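Momden Prep Arm: a gallery from our month with the rental

Kozma rents out the Momden arm as a "drop-in line cook for cold assembly." We run a sandwich counter in Rorkcombe and do most of our trade before 1 p.m., so when their rep offered a trial in August, I said yes and kept my wallet shut.

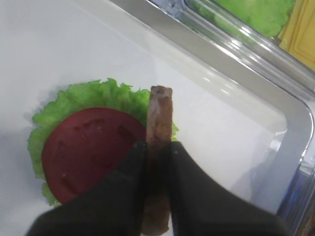
What they promise is a sandwich station that runs through the lunch rush with one person watching it. What they deliver is an arm, a wrist camera, two fingers, a tablet and a stack of setup sheets. Everything else on the line you supply yourself, including the patience. I'm Solveig Forsberg, I own the place, and I paid for the trial out of the equipment budget like anybody else would.

The shot at the top of the page is the one I keep coming back to. Lettuce down, tomato on it, and the fingers closed on a brown strip over the stack. It looks tidy. A picture can look tidy and tell you very little about the lunch rush, and the gallery on Kozma's own site has the same problem.

About that grip. Both fingers come in from the sides and pinch. Fine for something narrow and long. I asked the rep how the same pair copes with a wet tomato slice on a humid afternoon and got a link to a video with music on it.

Size is the next thing. Look at how much room the fingers take up next to the food. Granted, the camera rides close to them, which makes them look bigger than they are. They still need clearance on both sides of whatever they pick up, so you can't pack your ingredients the way a person would. We had to spread ours out and lost a good stretch of counter doing it.

The tray is plain white and there's a reason to care about that. Ye-rin Maeng, who handles our mornings, tried our usual steel pans in the first week and the arm's picks got noticeably worse. The setup sheet does say "light, uncluttered work surface," on page 23, in the small type. I'd have liked to read it on page one.

Clear plastic walls beside the tray catch the light, as you can see along the upper right. Ye-rin blamed glare for several bad picks. Kozma says glare is not a factor. Neither of them has shown me a test that settles it, so I'm leaving it open.

Now some numbers, from our own clipboard. On our best day it finished 56 sandwiches without a person stepping in. Ye-rin can beat that before the coffee is gone. On our worst day we stopped it after 4 and went back to doing it by hand.

Cleaning: the fingers come off with a quarter turn, which I liked. The wrist does not, which I didn't. If you have ever scraped mayonnaise out of a seam with a toothpick you know where I'm going.

Rental is $300 a week, with training extra. The Umbridge branch of our little business was supposed to get the second unit. I've put that on hold until Kozma sends me a full, uncut lunch service from a paying customer. They said they'd look into it.

More pictures when I have some worth posting. Questions to the shop email, please, and not by phone between eleven and two.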